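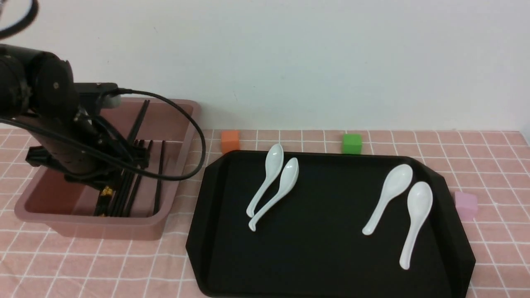 How should chopsticks and soup spoons be sorted after a large meal?
Separate them by material first, then by length, and put them away only when every piece is dry to the touch. Chopsticks go upright in a bin or jar. Ceramic spoons lie flat on a tray, with space between the bowls.

Sorting chopsticks and ceramic spoons
Notes from the Lellilby kitchen pages, by Liliana Monti
Revised June 2018

Scope
These notes apply to reusable chopsticks (lacquered wood, bare wood, bamboo, melamine and metal) and to glazed ceramic soup spoons. Disposable chopsticks are not covered. The quantities assume a household that entertains, or a small dining room with up to 200 chopsticks in use.

Equipment
One rectangular plastic bin with straight or slightly tapered walls. The walls should reach at least halfway up the chopsticks. A shallower bin tips when the sticks all lean to one side.
One large serving tray with a raised rim. A matte black tray shows water marks and chips of white glaze clearly.
Two lint-free towels.
A ruler, or one chopstick of known length kept as a gauge.

A pink bin and black chopsticks are a workable combination. Dark sticks are hard to count and match against a dark container, and a light or mid-toned bin makes the ends easier to see.

Sorting the chopsticks
1. Stand all the chopsticks in the bin with the eating ends up while they are still clean and untouched. If they will be pulled out by hand at the table, turn them over so that the eating ends point down and line the bottom with a clean cloth.
2. Pull the patterned ones first. A stick with a gold or colored band is quick to pick out of a bundle of plain black ones, and taking them early reduces the number of plain sticks that have to be handled twice.
3. Match patterned sticks by band width as well as by design. Two sets bought a year apart can carry the same print at different heights on the stick.
4. Match the plain sticks by length. Tap a handful on the table, eating ends down, and draw out the ones that stand tall. Repeat until the tops are level.
5. Roll each pair on a flat surface. A warped stick wobbles. Discard it and keep the good one as a spare.
6. Check the tips. Lacquer that has lifted or flaked is not repairable for food use. Fine scratches are acceptable.

Do not store pairs with rubber bands. The rubber marks lacquer within a few weeks and sticks to it in a warm cupboard. A paper sleeve or a strip of cotton tape holds as well.

If sticks cross and jam in the bin, lift the whole bundle a short way and let it drop. Pulling a single stick out from under the others scrapes the finish of its neighbors.

Sorting the spoons
White soup spoons with a deep oval bowl and a curved handle are awkward to store because they do not nest fully. Stacked more than 7 high, the pile leans and the top spoon slides off.

Lay them on the tray in one layer for inspection. Overlapping handles are harmless at this stage, but overlapping bowls hide chips. Run a fingertip around the rim of each bowl and along the underside, where the unglazed foot is, if there is one. A rough spot on the rim means the spoon is retired. A rough foot can be smoothed with fine wet sandpaper and rinsed.

Spoons with a small hooked tip on the handle can rest on the rim of a soup bowl. The hook is also the part most often broken, generally by being dropped handle-first into a drawer. Put spoons down bowl-first.

Gray lines in the glaze are usually metal transfer from other cutlery. A paste of baking soda and water removes most of them. Leave the paste on for 25 minutes, rub with a soft cloth and rinse. Lines that remain and can be felt with a fingernail are cracks.

Drying
Ceramic dries in the open air in about an hour. Bare wood and bamboo take overnight – longer in humid weather. Lacquered sticks should be toweled at once and not left standing in water at the bottom of the bin. If the same bin is used for draining and for storage, drill drain holes in the base and set it on a folded towel.

Bare bamboo put away damp develops gray or black specks near the tips. Specks that survive a wash with hot water and dish soap are mold in the grain, and the stick should be thrown out.

Storage
Chopsticks: upright, in a dry cupboard, lid off. Leave enough slack in the bin for the sticks to lean. A bin packed tight holds moisture in the center.
Spoons: flat, bowls down, on a shelf liner. Two layers are acceptable with a towel between them.
Trays: on edge, or flat with nothing heavy on top. A warped tray rocks, and everything on it slides toward the low corner.

Reader correspondence
Kvido Vlček wrote in February to ask whether melamine chopsticks can share a bin with lacquered ones. They can, but melamine is harder and rubs the lacquer at the point where the sticks cross. A divider cut from a plastic cutting sheet solves this – score it to the inside width of the bin and stand it in the middle.

A second question concerned dishwashers. Melamine and metal chopsticks may go in the cutlery basket if they are too long to fall through the base. Lacquered and bare wood are washed by hand.

Related pages
Removing tea stains from glazed cups
Shelf liners compared
Storing trays on edge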